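Notebook, February, Homedwood bench room

Second week with the new surround on the bench, and I'm still not sold on it. The argument from Olmedo was that patterned walls would be easier to live with than bare ones and would hide the scuffs. Maybe. What I have so far is a pink leopard print I see when I close my eyes, and no record from anybody of what the old walls did badly.

Started at 10 with the paper job. Printed sheets, rows of plain text, laid on the marbled top. The notes from Nedirham call this "a simple flat item." I would like to know who over there has tried to pick a sheet of copy paper off a smooth table with anything other than a thumbnail. One crumpled sheet is worth more to me than a stack of crisp ones, as a crumpled one at least has edges. 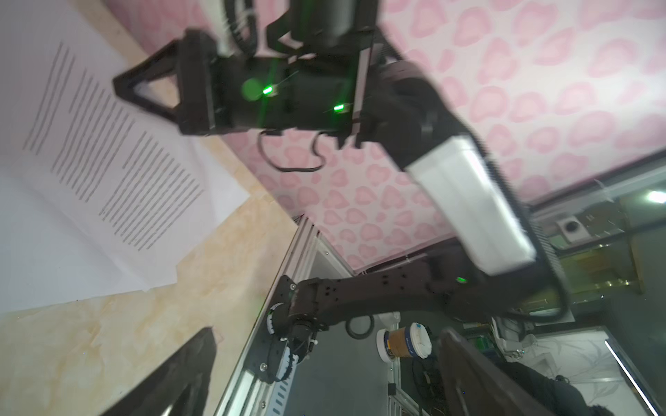 The marbled pattern on the tabletop bothers me more than the walls do. Beige veining under white paper is fine. Beige veining under anything tan or cream is asking for trouble, and we have a box of tan and cream things coming from Pralodport. I said so when the top was picked and was told it looked nice. It does look nice.

Other gripes, so they're written down someplace:

Cups. If you bring a drink in, take it out with you. Paper and drinks share a bench badly.

Cables. There is a tangle under the rail again. I tied it up last month and I don't believe it untied itself. Needs proper clips. The Pralodport catalog wants 47 dollars for a bag of them, which seems like a lot for bent plastic.

Seams. The backdrop meets at the corner posts and I was promised it would stay flat there. Check again when the heating has been on all day. I give it until spring.
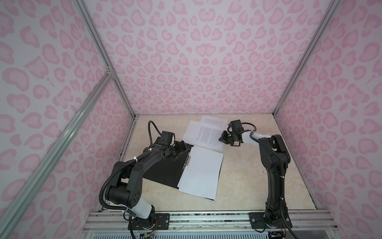 Bench with the leopard-print surround and aluminum posts, both arms on the front rail.

On the print itself: the spots on the back wall are close to mirrored left to right, and they close in on a sort of heart near the middle. Once you notice it you can't stop. Olmedo says it's a standard repeat. I'd still like to see a plain gray panel tried on one side before we order 500 more feet of this stuff. Asked for a sample, no answer yet.

The plan says 3000 sheets by the end of the job. I don't see what the last thousand would teach us that the first didn't, and the plan doesn't say either. Will ask.

To do: clips, gray sample, find out whether Nedirham means loose sheets or stapled ones — their notes say both, on the same page.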